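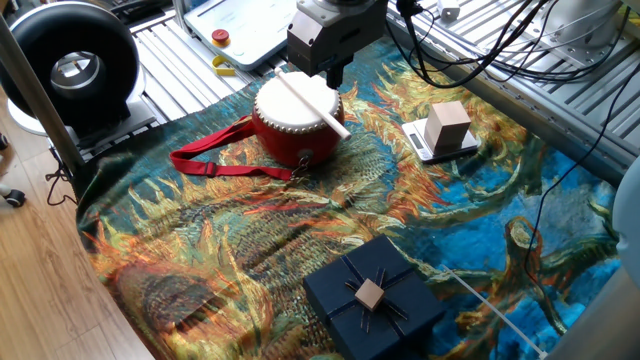
Fondholm streitet über Lärm, diesmal schriftlich

Fondholm, 5. August. Der Gemeinderat hat die neue Ruheordnung beschlossen. Sie umfasst 83 Paragrafen und gilt für einen Ort mit 1193 Einwohnern, von denen die meisten bisher mit einem geschlossenen Fenster auskamen.

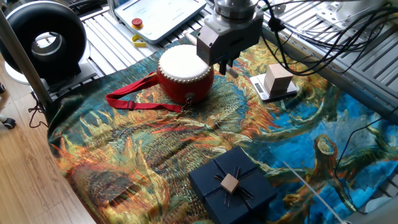 Trommeln nur bis 20 Uhr

Am längsten wurde im Juni über Musikinstrumente beraten. Wer nach acht Uhr abends übt, zahlt künftig 50 Euro, im Wiederholungsfall bis zu 3000. 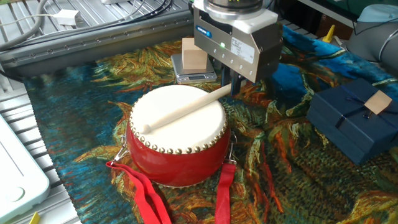
Die Ordnung unterscheidet nach Größe und Bauart. Kirchenglocken sind ausgenommen, Rasenmäher werden ermahnt. Eine kleine rote Handtrommel samt Schlägel fällt unter Paragraf 41, »Schlagwerk, tragbar«, und damit in dieselbe Klasse wie der Teppichklopfer. Die Partnergemeinde Prerov ließ ausrichten, man verfolge das mit Interesse.
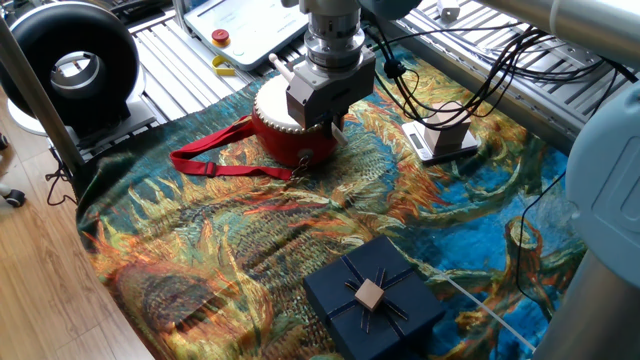 Trommel mit rotem Trageriemen.

Einsprüche nimmt das Rathaus schriftlich entgegen. Das Telefon dort klingelt seit dem Beschluss ohne Pause, auch in der Mittagsruhe.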